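4. Sewing on the patch

Do this before you stuff. Much harder once the body is full.

1. Lay the red felt front flat, rounded end up. Check that the narrow part is at the bottom – easy to flip by mistake.
2. Find the white patch with the green border. Tilt it a little, to taste. Straight is fine too.
3. Pin two corners. Pins, not glue – glue soaks thru the felt and leaves a hard spot.
4. Whipstitch all round in white thread, small stitches. Knot at the back.

Note: thread pack 3211 has enough for the patch and both side seams. Don't double it.

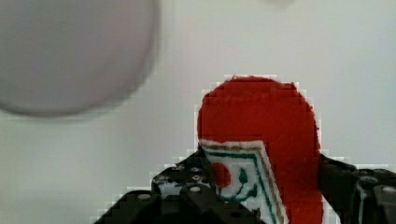

5. Turn right side out, push the top round with a spoon handle. Stuff the top first, firmly, then work down. Leave the last 90 mm of seam open till your happy with the shape.
6. Close the seam. Brush the felt with a dry toothbrush to hide the stitches.

CAUTION: pins out before stuffing. Count them back into the tin.
CAUTION: no hot iron on the printed side. Press from the back, under a cloth, low heat.

Felt gone bald or patch missing? Write to Inna Dovhaniuk at Jululwood spares and quote part 49. Patches go out in plain envelopes, no tracking.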